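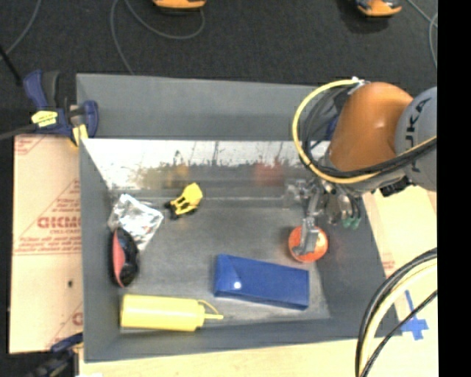 ok junk drawer purge, day one, thread. Been putting this off since June and my sister is officially sick of hearing about it. Rule is everything gets dumped in the big gray bin first, no sorting on the way in, THEN you decide. So far the bin has a yellow squeeze bottle, the blue case with the snap, a little yellow toy vehicle and a crumpled up foil packet. This is the stuff I have moved between three apartments. Why

2/ the squeeze bottle stays. Cap is still on its strap, which is more than I can say for every other bottle in this house. Going under the sink with the oil and the rags

3/ blue case. Could not remember what I bought it for. Glasses? Cards? Texted Inês Arruda and she goes "that's mine, you borrowed it for the Sulham trip" so. Mailing it back. Sorry Inês

4/ foil is trash. Do not talk to me about saving foil. My grandmother saved foil and we found 70 sheets of it flat under a mattress

5/ the toy is a problem. Sofia is way past it but she saw it and went quiet, so now it lives on the windowsill — temporarilly

6/ someone asked what I do with batteries. Jar by the door, goes to the drop off when it's full. Same with dead bulbs but wrap those

7/ rubber bands: kept 7. Had so many more. They go gummy in the heat and stick to everything, check yours

8/ keys!! 2 keys that fit nothing. Tried the shed, tried the mailbox, tried Pirmin's bike lock while he stood there watching. Giving them untill the end of the month

9/ drawer is wiped out and lined now, used leftover shelf paper, cut it a bit short on one side, don't care

10/ tomorrow the hall closet. Glória Abreu has called dibs on any coat hangers, everybody else get in line. Going to eat something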